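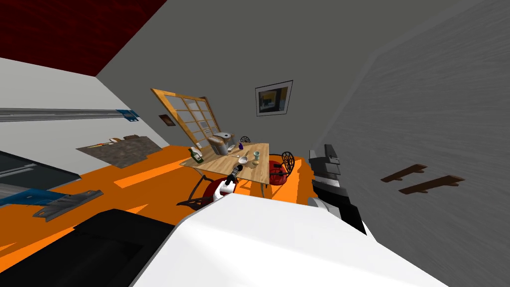
Ticket: sim room leans like a ship in a swell
Project: Kosetti (two-arm table clearer, garage build)
Status: open, mostly my fault
Component: head camera mount, scene loader

Summary: Before I let Kosetti loose on real crockery I'm running it in a simulated dining room. The head view comes up badly tilted. The arms follow joint commands fine, but anything planned from the camera goes somewhere creative.

Expected: level floor, table where the planner thinks it is.
Got: floor heading uphill, planner confidently reaching for a spot on the wall.

Setup: Saliba controller board, Jikuvent simulator, Purnent arm driver. All on the old desktop under the workbench, which also heats the garage.

Log

7.10 pm. Restarted everything. Same lean. Made tea.

7.25 pm. Suspected the room file. Loaded it with no robot and flew the free camera through. Walls upright, table flat. The room is innocent and I have apologised to it.

7.40 pm. Checked the robot base. Level. Wheels on the floor, no bounce. So it's the camera. 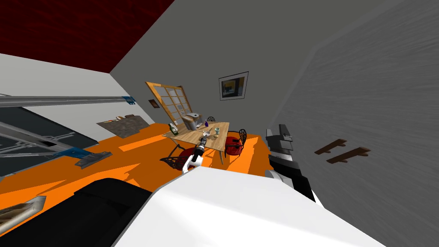 8.05 pm. Found the mount file. I'd typed the roll as 15 and the pitch as 15, from back when I was trying to see past the body shell. Pitch was meant to stay. Roll was meant to be zero. Set roll to zero, saved, reloaded. Still leaning.

8.20 pm. Reloaded again, with more feeling. No change.

8.30 pm. Jikuvent keeps a cached copy of the mount and prefers it to mine. Deleted the cache. The colour of the floor remains a personal choice and is outside the scope of this ticket.

8.50 pm. Head view now level to my eye. Planner targets land on the tabletop. Ran 5 reaches at the bowl and 5 at the cup. All the bowl reaches arrived. The cup ones stopped short, which I'm calling a separate problem and blaming on the wrist offset.

To do: fix wrist offset, make the loader complain when the cache is older than the mount file, stop editing angles after dinner.

Comments

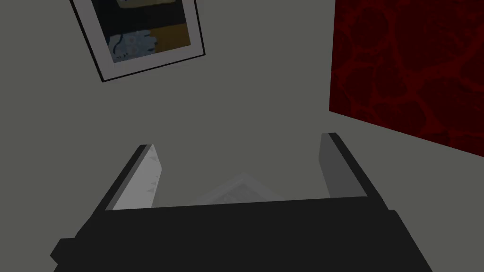 Do I need to recalibrate the wrist cameras too after changing the head mount?

Only if they share a mount file with the head. On Kosetti each wrist camera has its own, so the head change leaves them alone. Clear the cache anyway and check that each view loads with the angles you typed. If the gripper stops short of the target after that, look at the wrist offset in the Purnent config before touching any camera numbers.

Leaving this open until the cup reaches behave.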